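We got to the Tarkar mill open day in July a little after nine, early enough to park by the loading dock. Tarkar weaves towels and bath mats for hotels, and once a year they let the public walk through. Tickets were 3 dollars and the line was short.

Our guide was Bernadette Nic Aodha, who started in the dye house and now runs the finishing floor. She took us to the warping room first. The frame there was holding 1,222 ends of cotton, and she let us stand close enough to see the threads move. It was loud - earplugs came with the ticket and I used mine the whole time.

The weaving shed is the oldest part of the building. Most of the looms are from the nineties and two were down for repair that morning. The floor is sloped toward a drain because it used to be a wool washing room, and you feel it in your knees after a while.

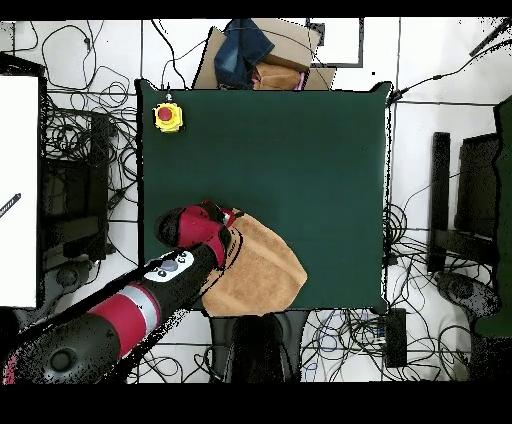 How long does it take to make a towel from start to finish? Nine days in a normal week, and most of that is waiting between dyeing, drying, and hemming.

The dye house was hot and smelled like wet cardboard. They dye in lots of 763 pounds, and a lot that comes out the wrong shade gets dyed again in something darker. Eleni Stojanović, who was standing next to me, asked where the water goes. Bernadette showed us the settling tanks out back, which were not on the map but were worth the walk. 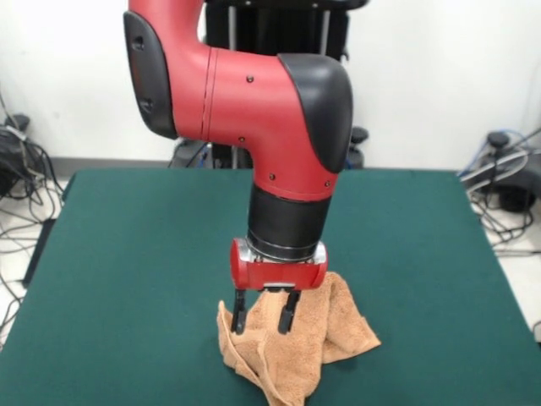 Terry gets its feel from loops that are left standing on the cloth, and the finishing floor is where those loops are checked for pulls. Hotels mostly order white. I like the tan better, even crumpled up, and it would hide makeup stains. The seconds shop had bath sheets at half price and hand towels in bins by the door. I bought four hand towels and a mat. Lunch was a chili truck in the parking lot, cash only, and we left at one thirty.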